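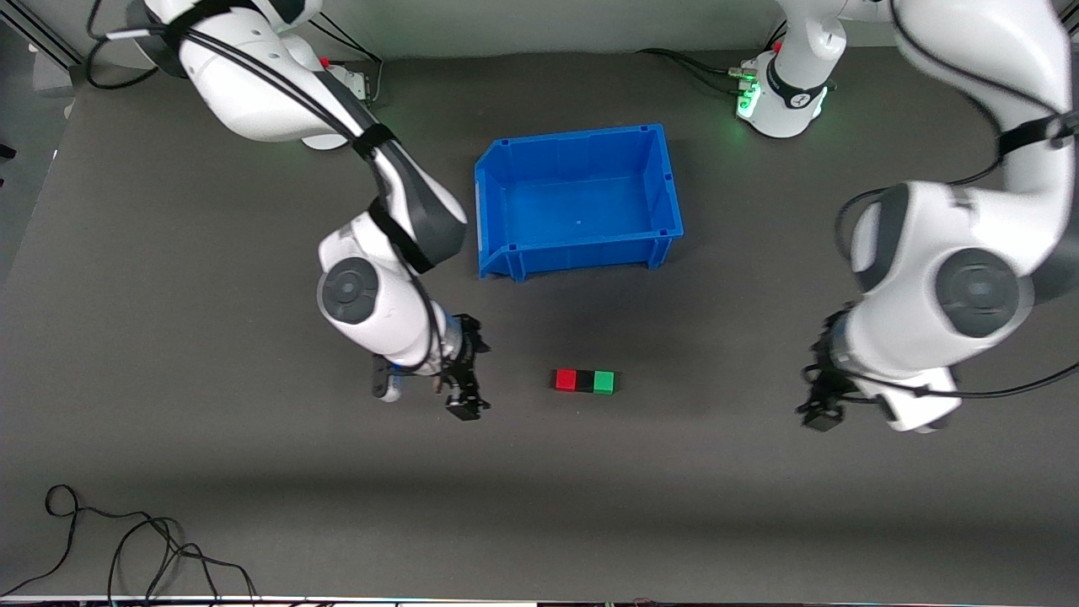
"Rule nine," said Birdie Yazzie, and tapped the binder so hard the coffee jumped. "Read me rule nine."

Tavion read it. "The bin starts empty. The operator looks into the bin and says out loud that it is empty."

"And did you?"

"I looked."

"Did you say it?"

He had not said it. He'd been at the Plorville shop for all of four days and he still felt silly talking to a blue plastic bin. But Birdie was already grinning – she loved this part, she loved the whole binder, she'd written most of it on night shifts back when the cell was in the Birnthorpe building and the roof leaked – so he leaned over the rail and said, "Bin is empty."

"Beautiful! Next."

"Rule ten. Cubes in a row, touching. Red, black, green, left to right."

"Are they?"

"Red, black, green. Touching."

"Rule eleven."

"Both grippers open before the run. Neither arm over the cubes."

They checked that one together, from both sides of the table, Birdie crouching until her chin was level with the top. She had a way of looking at the arms that Tavion had only seen in people who keep horses. The binder had twenty-two rules, and she could tell you the afternoon each one was born. Rule four came from a sleeve. Rule seventeen came from a sandwich. Rule twelve, which said that one arm moves into the middle at a time and the other one waits, came from a crunch so loud that Cletus Sorensen heard it in the parking lot and came back in with his coat on.

"What happened with twelve?" Tavion asked.

"We thought they'd share. They're both right there, you know? One reaches for the red, one reaches for the green, there's a cube between them, plenty of room." She held up her two hands and knocked the wrists together. "The fingers fit fine. It's the elbows you forget about. Everybody watches the fingers and the elbows are up here having their own party."

He wrote *elbows* on the back of his hand.

At ten past four Ingrid Van Dusen came through from Baird with the inspection form on a clipboard. She didn't sit. She asked who was running the cell, and Birdie pointed at Tavion before he could point at Birdie.

"How many runs on this setup?"

"2,713," Tavion said. That was on the sheet by the door.

"Stops?"

"159."

Ingrid looked up. "That's a lot of stops."

"Those are us," Birdie said. "People stops! Somebody wasn't sure, so they hit the button. Rule one. We count every one and we read them out on Monday, and whoever has the best one picks the radio station."

Ingrid wrote for a long time. Then she turned the page over and wrote on the back of it.

"Show me a start," she said.

Tavion opened the binder, though he nearly had it now. He walked to the rail. His voice came out a little high on the first line and better on the second, and when he got to nine he leaned over and told the bin it was empty, and behind him he heard Ingrid, under her breath, say it too.

"Rule ten," said Tavion.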